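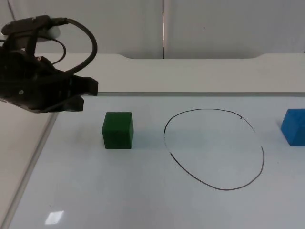
About the Ena group

We are a small research group at Kocsis, working out of the Torkdale building. Most of our work comes down to one dull question: when a robot is said to have learned a task, what did it learn?

Our main method is called Ena. It trains a gripper to move blocks to a marked spot on a tabletop, using recorded demonstrations by a person. Our first version scored very well. Then Magdolna Kiss redrew the target by hand, a bit lopsided, and the score dropped hard. The robot had mostly memorized where on the table to let go. We had a draft paper half written at that point, and we threw it out.

Since then we have tried to be harder on ourselves than a reviewer would be. Targets are drawn by hand and redrawn often. Block colors get swapped. The person who trains a policy does not get to run its test, which has caused a few arguments in the hallway and will probably cause more.

What we can say so far

The current version of Ena was trained on 2,000 demonstrations. We also trained one on 1,000 and could not find a difference we would bet money on. That bothers us. Either the extra data adds very little or our test is too blunt to show what it adds, and Knut Grube is now building a finer one.

In our last round, 39 trials ended in a failure that none of us could explain from the logs. We list those separately and do not fold them into "sensor noise," a label we used too freely in the past.

We do not claim that any of this carries over to kitchens or warehouses. It is a white table with blocks on it. Some visitors find that disappointing, and we understand, but we have read plenty of papers with grander settings and fewer repeat trials.

Who we are

Fanni Bozsik – group lead, test design
Knut Grube – measurement and statistics
Magdolna Kiss – demonstrations, targets
Maëlys Guillot – policy training
Krisztina Mészáros – hardware, logs

Working with us

We share test protocols with the lab at Carkton and are glad to send them to anyone else who asks. If you run Ena on your own table and it does worse than we reported, please write to us. Visits are on Tuesday afternoons.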